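ok thread time. moved from a house to a one bedder in Umdale in February and I have Thoughts about downsizing a kitchen. 1/

background: old place had a walk-in pantry. new place has four cupboards, one of which is mostly hot water system. 2/

first mistake – packed everything and figured I'd sort it at the other end. do not. paid to move 47 jars. half of them were the same size with no lids. 3/

second mistake, hired a storage unit "for a month". Chettiar Storage, lovely people, free trolley, no complaints. still have it. still paying. there is a fondue set in there living better than me 4/

so the rule I ended up with. if it does one job and I do that job less than once a month it goes. pasta machine gone. rice cooker stays, fight me 5/

someone asked what sold. the Jovico stand mixer went in 20 mins on the local buy swap sell. bloke drove across town in peak hour. should of asked for more 6/

what did not sell: any mug. ever. op shop wouldn't take them either, they've got a whole wall. I have been leaving them at work 7/

spices. decanted the lot into little square tins, felt very organised for a week, then couldn't tell cumin from coriander because I'd labelled the lids and then mixed up the lids. label the TIN 8/

also chuck anything from before the last election. my paprika smelled like a cardboard box 9/

fridge is smaller too. I shop twice a week now, walk down with a backpack, and waste heaps less. used to find a whole bag of soft carrots at the back every fortnight. dont miss the big fridge at all, do miss the freezer 10/

freezer tip since we're here: flatten everything. soup, mince, curry, into bags, flat on a tray, then file them upright like records. got the tray idea off my aunty and it works a treat 11/

got a quote from Ullent for a built in pantry unit with pull outs. 2,000 plus install. closed the email and had a lie down 12/

bought a second hand bookshelf instead, 104 bucks with delivery, put it in the hallway. plates on the bottom, tins in the middle, cereal up top. visitors comment. let them 13/

measure your doorway BEFORE the bookshelf comes. that's the whole tweet 14/

bench space is the real problem. you can stack cupboards all day but you can only chop on what you've got. kettle and toaster now live on top of the microwave and everything else gets put away after every meal, evry single one. the board is the only thing allowed to stay out

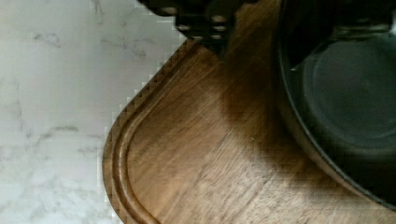 15/

things I thought I'd miss and haven't: salad spinner, second colander, the good platters, a knife block the size of a letterbox. knives are on a magnet strip now 16/

things I gave away and then bought again like a goose: potato masher, big stockpot, scissors. keep your scissors 17/

landlord says no drilling so the magnet strip is stuck up with that heavy duty tape. holding so far. I do stand a bit to the left of it 18/

people keep asking did I save money. sold 1,000 dollars worth all up, then spent a fair whack of it on the shelf, new containers and the storage unit see tweet 4. so kind of 19/

would I go back to the pantry – yeah probably. but I can mop this whole kitchen in the time it takes the kettle to boil and that's worth a lot on a weeknight 20/

next job is the linen cupboard. there are eleven tea towels in there and no top sheet. send help. also if anyone near Umdale wants a fondue set, dm me, comes with all the forks bar one 21/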